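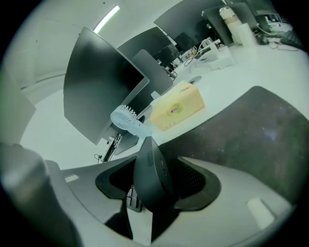 Monitors on a shared white desk: how to stop dust and cable droop behind the stands?

Posted by Tahsin Sheikh in Desks and Workstations
Viewed 2352 times

I have taken over a desk in a shared office in Kustcombe. The top is white, 5 feet wide, and it butts up against the desk opposite with no divider. There is no cable tray and no grommet hole. The display cables and power leads leave the back of the monitor, drop behind the stand, and lie on the desk before going over the rear edge.

Three problems.

First, the cables pull. When I rotate the monitor toward the person next to me, the power lead goes tight and the screen creeps back a few degrees over the next hour. I tried a cable clip low on the neck, but the display cable is too stiff to bend into it.

Second, dust. I keep a box of tissues and a small handheld fan next to the monitor base. The fan is on from early afternoon onward, when the sun gets to this side of the building. Within a week there is a gray film on the lower bezel and a line of lint on the desk where the cables touch it. The tissues seem to be part of it. I would like to keep both, but I don't know where they should go.

Third, the white surface shows everything. Ordinary spray cleaner leaves streaks that I can see whenever the screen is off.

I can't drill the desk and I can't clamp anything on the rear edge, as the two desks touch. Adhesive is allowed if it comes off clean. My chair has a high fabric back, which also collects lint, if that matters.

What I have tried: a bundle of twist ties (came undone), a spiral wrap (made the bundle stiffer and the pull worse), and moving the monitor forward 3 inches (not enough knee room for the keyboard).

Carter Ouellet
Accepted reply, 19 votes

Treat the cable pull first. The other two get easier once the desk under the stand is clear.

The screen creeps because the cable is acting as a spring. A display cable of normal thickness wants a bend radius of at least 2 inches. If you force it into a low clip it stores tension and returns it to the panel. You need a service loop: a slack section between the monitor socket and the first fixed point, long enough to cover the full rotation.

Procedure:

Shut down and unplug everything at the monitor end. Turn the monitor to the furthest position you use. Plug the cables back in and let them hang. Mark the point on the neck of the stand where they pass it without touching tension. Turn the monitor to the opposite extreme and check that the mark still works. If it doesn't, add slack until it does.

Fix the bundle at the mark with a hook-and-loop strap, half an inch wide, wrapped once around the neck and once around the cables. Leave it loose enough that you can slide a cable through by hand. Do not use zip ties on display cables. They deform the jacket, and you will have to cut them the next time somebody swaps a screen.

From the foot of the stand to the rear edge, use a flat adhesive raceway. I have the Woria slim channel at work, white, with a lid that snaps on. Wipe the desk with isopropyl alcohol first, let it dry, press the channel down for 30 seconds, and leave it overnight before loading it. To remove it, warm the strip with a hair dryer on low and pull it parallel to the surface. Pulling upward takes the adhesive layer apart and you spend the afternoon rubbing it off.

With the desks touching, there is usually a gap wide enough for a power lead but too narrow for the plug. Feed the bare end of the display cable down first if its connector is the small type. Otherwise get someone to help you separate the desks by an inch. It takes two people.

On dust: paper tissues shed fiber every time one is drawn. A fan beside the box spreads that fiber, and the monitor base is the nearest thing for it to land on. Put at least 2 feet between them, with the fan blowing across you and away from the box. A handheld fan leaning on a monitor base also passes its vibration into the stand. If yours has a foot or a dock, stand it in that.

Also clean the grille. Fan off, soft brush, outside to center. If the front cover twists off, wash it in warm water and dry it fully before it goes back.

Birthe Bjarnason
3 votes

Agree with most of the above. Some notes on the surface and the screen.

Streaks on white laminate are nearly always cleaner residue. Use one damp microfiber cloth with a drop of dish soap in a quart of water, then a second cloth with plain water, then a dry one. Change the cloths weekly. Fabric softener in the wash will ruin them for this, the film comes straight back.

Do not use the tissues on the monitor. Many boxed tissues have lotion in them and all of them leave lint. Dry microfiber on the panel, monitor off, light pressure, top to bottom. For the bezel and the back vents I use a 1 inch paintbrush kept only for that job.

The chair does matter a little. A fabric back that brushes the desk edge will leave fiber there. Vacuum it with the upholstery head once a month.

I would not bother with the raceway if the run is shorter than 8 inches. A strap at the neck and one adhesive clip at the edge of the desk do the same work and come off faster.

Alfie Haworth
0 votes

just get a monitor arm. no stand no dust

Comments on Alfie Haworth's reply

Tahsin Sheikh: I said I can't clamp on the rear edge or drill. Are there arms that fit without either?

Carter Ouellet: There are freestanding ones with a weighted base. The base takes up as much desk as the stand you have, so nothing gained on the dust side.

Comments on Carter Ouellet's reply

Iida Seppälä: Is the strap on the neck safe for height-adjustable stands? Mine slides.

Carter Ouellet: Strap the cables to each other and leave the neck out of it, then anchor at the foot. Set the loop with the monitor at full height.

Tahsin Sheikh: Done on one monitor so far. The screen holds its angle. I needed 14 inches of slack above the strap, more than I expected. The raceway goes on next, after I get help with moving the desk. Tissues are going to the far corner for now.

Birthe Bjarnason: Check the strap again after a month or so. They loosen if the desk gets bumped.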